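**Hasten adds Alteo folding paper in orange to its classroom range**

*Torn-edge sheet now supplied to schools and print studios from the Mendoza mill*

MENDOZA, August. Hasten, a converter of colored papers for schools, craft suppliers and print studios, has added an orange shade to Alteo, its line of uncoated folding paper. The sheet is dyed in the pulp, so the color is the same on both faces and through the thickness of a tear. Orders are open to distributors and direct accounts.

Alteo was developed for work in which paper is folded, creased and torn by hand. Standard construction paper tends to crack along the fold after repeated creasing, and lightweight origami paper tears too easily to be used for layered collage. Alteo sits between the two. The furnish contains a higher share of long fiber than the company's general-purpose stock, and calendering has been reduced to leave the surface matte.

**Tear behavior**

The main change in the current version is the way the sheet tears. Paper tears more evenly along the grain than across it, and the earlier Alteo stock showed a wide difference between the two directions. The revised stock narrows that difference. A tear made against a pressed crease stays close to the line and leaves a short, fibrous edge. A tear made freehand wanders more and produces a softer border, suited to landscape collage and relief work.

Cut edges are unaffected by the change. Sheets are guillotined in stacks of 200 and checked for square before wrapping. Users who combine a cut side with a torn side, a common exercise in introductory folding courses, can rely on the factory edge as a straight reference for the first fold.

**Folding**

Alteo accepts a crease by hand without a bone folder, although a folder is recommended for multiple layers. The sheet was tested with the basic kite fold, in which two adjacent sides are brought to the diagonal to form a long point. This fold puts the greatest stress on the tip, where several layers meet at a narrow angle. Test pieces were opened and refolded along the same creases 43 times before the first visible split at the tip. Results will vary with humidity and with the pressure applied.

Torn flaps can be turned under to form a double layer along one side. At the doubled area the paper reads slightly darker, an effect that instructors use to teach shading without a second color. Where the torn border is left exposed, the fibers catch light and give a paler outline. Hasten advises against trimming this border with scissors, as the cut closes the fiber ends and the outline is lost.

**Work surface**

The paper performs best on a flat, matte tabletop. Polished surfaces allow the sheet to slide during creasing. Light neutral colors are preferred for instruction, as the outline of the fold remains easy to follow from across the table. Cutting mats with printed grids are suitable but not required. 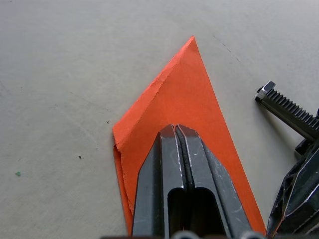
*Folded orange paper on a light gray tabletop, with one straight edge and one torn edge.*

**Supply and storage**

Orange joins the existing shades in the Alteo line, which now numbers 13 colors. Packs are wrapped in kraft paper with the grain direction marked on the end label. Assorted packs containing orange will be available through Trandia, the company's distributor for education accounts, when existing stock of the previous assortment has been sold. Single-color packs are available now.

Sheets should be stored flat, in the original wrap, away from direct sunlight. Opened packs should be left in the room for 2 hours before use if they have been moved from a cold store. Paper that has taken up moisture will crease unevenly and should be set aside for torn work.

The orange dye is intended for indoor use. Finished pieces on permanent display should be placed behind UV-filtering glazing. The dye is water-resistant once dry, but the sheet is unsized on the surface and wet adhesives may cause cockling. A glue stick or dry adhesive film is recommended for joining layers.

**About Hasten**

Hasten converts and supplies uncoated colored papers for education, craft and short-run print. Its product lines include Alteo folding paper, sugar paper and cover stock. Sample sheets and data sheets for the orange shade can be requested from the Mendoza sales office or through Trandia.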